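Waste Bags and Where We Keep Them: Report on the Stollstead Supply Table
Design and Environment Project, Wororbridge
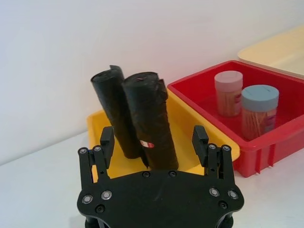

Our reviewer from the Mondale group read the first draft and asked why trash bags needed a report at all, when a shelf under the sink has always done the job. Fair question. We are still not sure we can answer it.

The idea came from the Pagano handbook, which claims that supplies kept in colored trays get used with less waste. Yellow is for bags, red is for whatever gets picked up next. The handbook gives no evidence for this, and we went in doubting it.

We stood the black garbage bags upright in the yellow tray, two rolls together, with the red tray next to it on the white tabletop. Upright rolls take up less table. They also lean, and the loose plastic at the top catches on your sleeve — a problem the handbook skips. The torn flap on a roll makes the next bag easy to find, but we can't say it saves any bags.

Over the test period in March, people at Stollstead took 80 bags from the tray. The shelf had no record before that, so we have nothing to compare it with. This is the biggest weakness of the project and we should have caught it in week one. We also sent out a survey and got 15 replies. Only 3 said the color of the tray mattered to them. Several liked having the bags in plain sight, which a cardboard box with the lid off would manage just as well.

Our budget was $500 and most of it is unspent. We would not spend the rest on more trays. A second run should log the shelf first, then the tray, with the same people and the same brand of bag. The log sheets are in the project binder, along with the survey form.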